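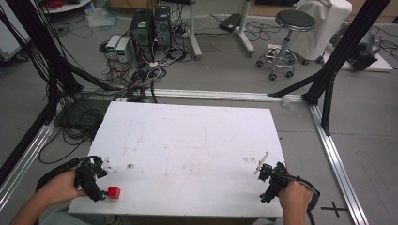

Peppermint Oil and Perceived Nausea: A Small Crossover Comparison
Xiuying Yan and Jhosep Echeverri
May 29, 2021

1. Background
Inhaled peppermint oil is a common home remedy for mild nausea. Published trials vary in dose, delivery and control odor, which makes their results hard to compare. We tested one dose against one control in students who get motion sick while reading on the bus.

2. Method
We enrolled 32 riders of the Buckley shuttle. One withdrew in April, leaving 31 for analysis. Each rider completed 2 trips, one with peppermint oil (Oninholm, single lot) and one with unscented carrier oil. Order was set by coin toss. Oil was applied to a cotton pad inside a capped inhaler tube. Riders read a printed text for the whole trip and marked nausea on a 100 mm line at the final stop.

Blinding was not possible for riders. Forms were coded by Echeverri and scored by Yan without the condition labels.

3. Results
Scores were lower with peppermint in most riders, but the paired difference did not reach significance at the 0.05 level. Order of treatment had no clear effect. No skin or airway irritation was reported.

4. Limitations
The odor reveals the treatment, so expectation cannot be separated from effect. Traffic on the Jistasau road changed trip length between sessions. Ginger, the other remedy in our proposal, was dropped for lack of time.

5. Data
Score sheets are stored with the course files under Trolodari.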